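Readers wanted for a regional bus timetable trial
11th July, posted by the Gevow passenger panel desk

Gevow is looking for 100 people to test new printed bus timetables before they go out to stops and libraries across the Strebel valley. You do not need any special knowledge. We want people who use the bus often, people who gave it up, and people who have never caught one here.

The present timetable dates from May two years ago, when the Woltix routes were added to the older ones. It has been patched several times since. Passengers tell us the small print is hard to read, the school holiday notes are easy to miss, and the return journeys are on a different page from the outward ones.

Taking part means two sessions at the Gison Road library, each lasting 90 minutes. In the first you will be given a draft timetable and a set of journeys to plan, such as getting to the hospital for a morning appointment and home again by teatime. A member of staff will sit with you and take notes. You will not be timed.

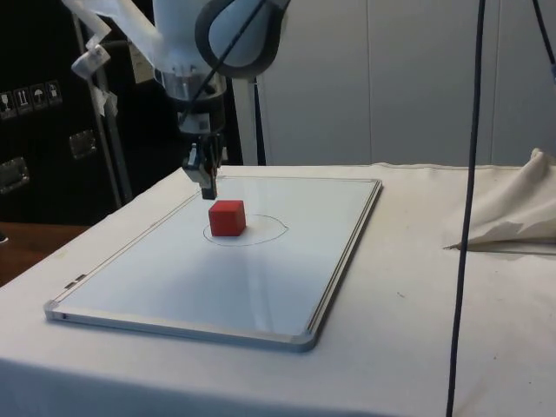

The second session is a group discussion, held a fortnight later, with up to 15 people in the room. You will see a revised draft and be asked what has improved and what has got worse. Please bring reading glasses if you use them — we also have large print copies.

We pay £15 in cash for each session and refund bus fares within the valley. Tea is provided. The library has step-free access and a hearing loop in the main room.

You can apply if you are 16 or over and live in the valley or travel to work there. Gevow staff and drivers on the Woltix routes cannot take part, but members of their households can.

Forms are at the library desk and at the Strebel bus station enquiry window. Tell us which routes you use, if any, and whether mornings or evenings suit you. We will write to everyone who applies, including those we cannot place.

Last updated: 11.40 am

Comments

valleyline: Will the Sunday times be in it? They were left off the last one.

Gevow panel desk: Yes, Sundays and bank holidays are both in the draft.

pegbag: Handed my form in this morning. Evenings only for me, I'm on earlies.

two_stops_short: Please put the times back on the stop by the chapel as well, the case has been empty for ages.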